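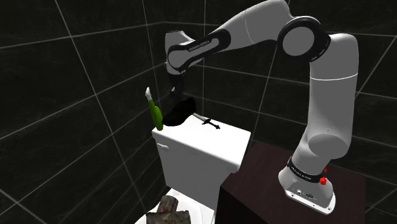

Simulated view of the Clurninar Washroom Station, with the arm working at tank-lid height.

Clurninar Washroom Station
Product information for facility managers and cleaning supervisors
Supplied by Rizzi Facility Systems
Page last revised May 22, 2018

Overview
The Clurninar Washroom Station is a fixed robotic arm and gripper for routine work on and near the toilet tank in staff and guest washrooms. The arm is mounted on a cabinet beside the tank and reaches over the lid from above. It handles small items kept on the lid and wipes the surfaces assigned to it. Floors, mirrors and the inside of the bowl remain with the cleaning staff.

Each task is prepared in simulation before it is released to a site. Customers receive a rendered preview of their own room layout and are asked to approve it in writing before installation begins.

What changes for cleaning staff
The station takes over the repeated reaching and bending at the tank. Attendants continue to open and close the room, restock supplies, inspect the finished work and sign the room log. A room may not be returned to service on the station's report alone.

At the Buvmont office campus, 23 washrooms were fitted in the first phase. Attendants' rounds were rewritten before the stations were switched on, and no positions were removed. Time released from tank work was assigned to floor care and to supply checks, which had often been left to the end of the shift. Attendants asked that the stations not run while a person is in the room. This is now the standard setting for all customers.

Training
One supervisor and at least two attendants per site must complete the operator course. The course covers starting and stopping a cycle, clearing a dropped item, changing the wiping pad and reporting a fault. No programming knowledge is required. Refresher sessions are held each July at the Denis training center.

General specifications
Arm: Franka Emika, white housing
Mounting: cabinet top, beside the tank
Standard task library: 41 tasks
Cycle records stored: 1,024
Operator course: 57 pages, printed copy supplied

Site requirements
The cabinet must stand directly against the side of the tank. Rooms in which the door opens across the cabinet are not suitable. Items to be handled should be kept on the lid in the places shown in the approved layout. If an attendant wishes to keep an additional item there, the supervisor should submit a layout change form.

Ordering
Orders are accepted through Rizzi Facility Systems and its regional offices. Please include a floor plan, the tank height and the present cleaning schedule for each room. Replacement pads are ordered separately.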